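Anex bin picking kit, second month: what it does and what I would change

Posted 9/9/26 in Bench notes

I said in the first post that I would hold off on an opinion until the Anex kit had run long enough to annoy me. It has now logged more than 1,000 pick attempts on the Bindel arm, so here are the notes. The short version for people who only want the buying advice: the calibration and grasp software is good, the cable routing guide is poor, and the price makes sense only if you already own an arm.

What comes in the kit

The base kit is a gripper, an adapter flange, a depth camera with its mount, a cable set, and a license for the grasp planner. There is no arm, no bin and no table. The planner runs on a separate machine that you supply. I used an older desktop with a midrange graphics card and never saw it run short of memory.

The flange fit the Bindel wrist without a spacer. Bolt torque is listed on page 2 of the quick start and again, with a different value, in the full manual. I wrote to support about it and was told the full manual is correct. The quick start on their download page has not been changed as of this post.

Install

Mechanical install took an afternoon. Software took most of a weekend, and nearly all of that was the driver for the arm controller. Anex supports three controller families natively and reaches everything else through a bridge made by Turunen. The bridge works, but it needs a fixed network address on both sides and it fails silently if it does not get one. The log says "connected" and the arm sits there. If you are on the bridge, set the addresses before you install anything else.

Hand-eye calibration is the best part of the package. You clamp down the supplied board, press start, and the arm moves through 9 poses. The residual is reported in millimeters with a plot per pose, so one bad pose is easy to spot and redo. I have recalibrated four times for various reasons and it has been uneventful.

Bin setup

You define the bin in the planner by its rim, its floor and the slope of the walls. Vertical walls are the default. Mine slope, and the first day I left the default in place, which made the planner reject anything near the side as a collision. Enter the real wall angles. The field is under Advanced, where I would not have put it.

The bin also needs to stay where you defined it. I clamp it to the table and tape the table so I can check for drift. A shift of a few millimeters will not break a pick in the middle of the floor, but it does show up at the walls.

Test method

I do not have a production part to pick, and I am suspicious of demos that use one part. My set is mixed household and shop stuff: bottles, soft toys, gloves, kitchen plastic, small boxes. One run empties the bin. An attempt counts as good if the item leaves the bin and is released in the drop zone. Anything that is dropped on the way, or comes up with a second item attached, counts as a miss.

For the current firmware I have 508 attempts under those rules. I am not going to quote a single success rate, because it depends almost entirely on what is in the bin. By type:

Boxes and blocks. Very reliable. The planner finds two parallel faces and takes them. Misses were nearly all cases of a box flat against a wall.

Opaque plastic with a handle. Reliable, with an odd habit of choosing the handle even when the wide end is closer and flatter. A thin handle lets the item rotate on the way up. It usually still makes it to the drop zone.

Clear and translucent bottles. This is the weak spot. Depth data on clear plastic is full of holes, and the planner often sees the cap and nothing else. Picks by the cap work if the bottle is light. Turning on the "transparent" option helps and slows each cycle noticeably.

Gloves and other cloth. Better than I expected. The planner looks for a high fold and pinches it. A glove lying flat takes more tries.

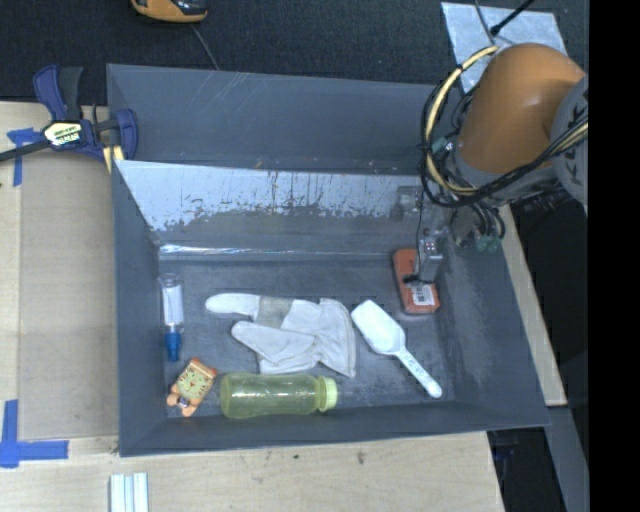
Mixed set on the bin floor, gripper over the orange-red block.

Lighting matters more than the documentation suggests. My bin has a worn inner wall that is shiny in places, and a bright reflection at the base of it can be read as an edge. Moving the lamp fixed most of that. Matte paint would probably fix the rest, but it will get scraped off again.

Cables

The routing guide shows one drawing of one arm with the wrist straight. It says nothing about slack. The loop along the outer link needs enough length for full wrist rotation and not so much that it swings into the bin wall. Tie it at short intervals, run the wrist through both limits by hand at low speed, then adjust. I got it right on the third pass.

The Prison option

Anex sells a fenced enclosure for the kit, and the product name really is Prison. I borrowed one in January, before I had the kit itself, to check the footprint. It is well made. The door interlock is a standard two-channel part and wires to any controller that has a safety input. It also blocks access from the side where I do most of my work, so I sent it back and kept my own arrangement, with the arm at reduced speed. Do your own risk assessment on that.

Support

Replies took one to two working days. The answers were specific and came from people who had read the log I attached. Gangadharan Kulkarni, who commented on the first post and runs the same kit on a larger arm, reports the same turnaround. He also pointed out that the planner accepts a custom grasp list per object, which I had missed. I have not tried it yet.

Still on the list

Heavier items. Long runs with nobody at the keyboard. The custom grasp list, probably on the bottles first. Firmware notes for the next release mention changes to transparent object handling, and I will rerun the same set when it is out so the numbers can be compared. Log format questions can go in the comments; the parser script is linked in the sidebar.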